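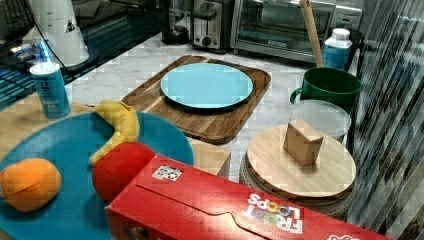 Worktop at half past four. The dark wooden tray is the bit that matters.

I've been meaning to write up my tray trick for ages, so I'm doing it while the kettle boils. Our kitchen has one decent stretch of worktop and everything lands on it – breakfast cereal, drinks, soft balls, the toy banana, blocks from goodness knows which set. I used to clear the lot in one go and get cross. Now I start with a tray.

Put a tray in the middle and only put things on it that belong in the kitchen cupboards. Mine has raised rims, so plates don't slide about when I carry it across. One trip to the cupboard and half the muddle has gone!

Toys go on a big plate while I sort (any old plate will do, or a mixing bowl). Then the whole plateful gets tipped into the toy box. Fabric balls pick up crumbs like you wouldn't believe, so give them a good shake over the sink first, and check the label before you put one in the wash.

Cereal boxes should be stood up. I know, I know, mine is lying down. But fold the inner bag over twice and peg it, and the last bowlful is still crunchy. I tried decanting into glass tubs for a while and gave up, as the big boxes never quite fitted and I ended up with a tub and a box.

A basket with a flat wooden top is my favourite thing in here. You get storage inside and a little shelf above. Tea towels live in ours. Just don't stack anything heavy on the lid, and wipe the wood with a damp cloth, never a soaking one.

Marble next. Lemon juice and vinegar will mark it, so I use warm water with a drop of washing-up liquid and dry it straight after. Drinks go on a board if I remember.

The whole job takes me 19 minutes with the radio on. Next time I'll do the drawer under the hob, which has 123 takeaway sachets in it and no excuse.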